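County Labs Get Revised Schedule for Water Meter Accuracy Tests

November 16, 2023

The Aguiar Water District will shorten the interval between accuracy tests for residential water meters from 21 years to eight, under a revised maintenance schedule released by its engineering office. The change takes effect in February and applies to all mechanical meters with a nominal bore of one inch or less.

Under the old schedule, a residential meter was pulled for testing only once in its rated service life unless the customer filed a complaint. District engineers said the longer interval dated from a period when most of the installed base was new and drift data was limited.

Awuor Swai, the district's metering engineer, said a bench study of 114 meters removed from service showed that under-registration was concentrated at low flow. "At full flow the older units were still inside tolerance," Swai said. "The loss is at the bottom of the curve, where a leaking toilet valve or a drip line sits. The register barely moves and the water is not billed."

Mechanical meters of the type used in the district measure volume with a rotating piston or a nutating disc. Wear on the chamber wall lets a small amount of water pass without moving the element. Mineral deposits can have the same effect, or can slow the element until it stops. Both faults tend to favor the customer on the bill, but they distort the district's own figures for water loss, which are used to set the repair budget for mains.

Meters will be tested at three flow rates: low, intermediate and high. A unit that reads more than 2 percent off at the intermediate or high rate will be retired. The low-flow limit is wider and is set out in an appendix to the schedule. Meters that pass will be resealed and returned to stock - they will not go back to the address they came from.

The work will be divided between the district's own bench at Berard and a contract laboratory in Zeslow. Paraschiva Barbu, who manages the Berard shop, said the bench there can run a full set of meters in series from a single supply, with the collected volume checked by weight. Water temperature is logged at the start and end of each run and a density correction is applied. 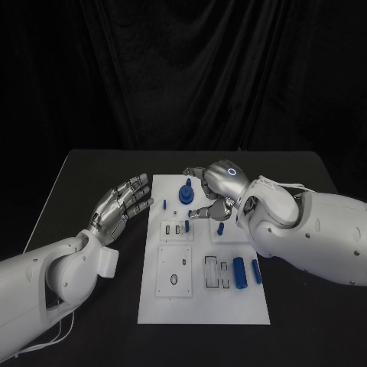 Barbu said the limiting step is the removal of meters in the field. Many older boxes have corroded couplings, and some service lines have no working shutoff on the street side. In those cases a crew has to isolate the block before the meter can be changed. Customers will receive a notice on the door before any planned shutoff, and a replacement meter will be fitted on the same visit.

The schedule does not cover ultrasonic meters, which have no moving parts and are tested under a separate procedure. Sebastian Costache, a board member who represents the Somia section of the district, asked at the last meeting whether it would be cheaper to replace all mechanical units outright. Staff replied that a cost comparison is being prepared but that battery life in the electronic units remains the main unknown.

No rate increase is attached to the change. The cost of the first year of testing will come from the existing maintenance fund, and later years will be included in the regular budget.

Customers who believe their meter is reading incorrectly can still request a test at any time. The fee is refunded if the meter is found to be over-registering. Requests go to Lăcrămioara Moldovan in the customer accounts office and should include the meter serial number and the two most recent bills.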